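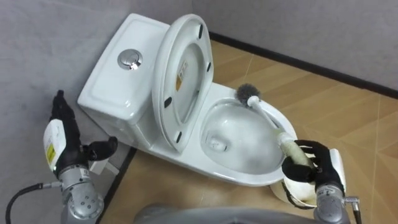 One customer in Vodberg wrote to say she'd given up on soft-close hinges altogether until these arrived, and that the house has been a good deal quieter at night ever since. We do love getting letters like that!

The Fliltholm hinge set (order code 3588) is the one we reach for first when somebody rings up with a seat that slides about or comes down with a bang. You get two hinges, two long bolts, the rubber washers and a little plastic spanner - do hang on to the spanner, as it fits nothing else in the house and you'll want it again.

Please measure between the two fixing holes before ordering, centre to centre. The hinges adjust a little either way, and most people have them on in some 30 minutes, tea included. Tighten by hand first, sit the seat straight, then give each nut a last quarter turn.

Wipe with soapy water only. Bleach dulls the finish, I'm afraid, and we can't swap a set that has been spoiled that way.

Spare washers are sold separately under code 1315. The older Honon set is out of stock until October.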